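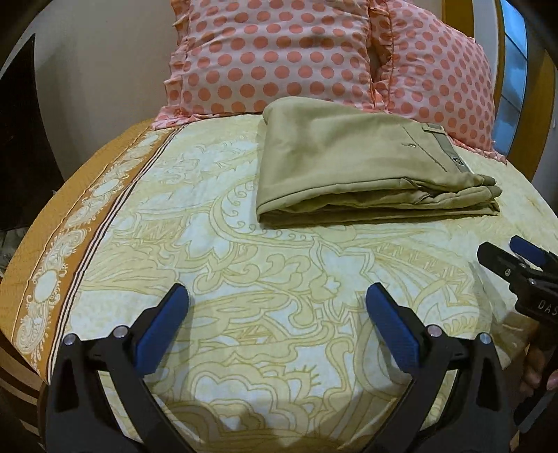
Laundry Day at Our Place – a Little Gallery

I used to do all my folding on the ironing board, which is silly when there's a whole bed right there. So the bed it is! The yellow and white sheet came from my aunt in January, and I love it more every time I put it on (all those big flowers and scrolls, and the paisley with the tiny curls).

The khakis get folded into one thick bundle, with the waistband at one end. I'm picky about that part. If the waistband all faces the same way, I can find the pair I want in the drawer without pulling everything out – and yes, I've tried rolling them, and no, I didn't like it. Rolled pants never stack for me.

The polka-dot pillows are my favorite thing in the room. Coral pink dots, ruffles and all! My friend Weronika Grabowska says they belong in a dollhouse and then asks me where she can get a pair. Ruffles do take some fussing after a wash, so I give them a good shake and pull the edges straight with my fingers.

Towels are next, and then the sock basket, which I've been putting off for 9 days. If you have a way of folding fitted sheets that works on a deep mattress, please leave it in the comments – mine still end up in a ball at the back of the closet.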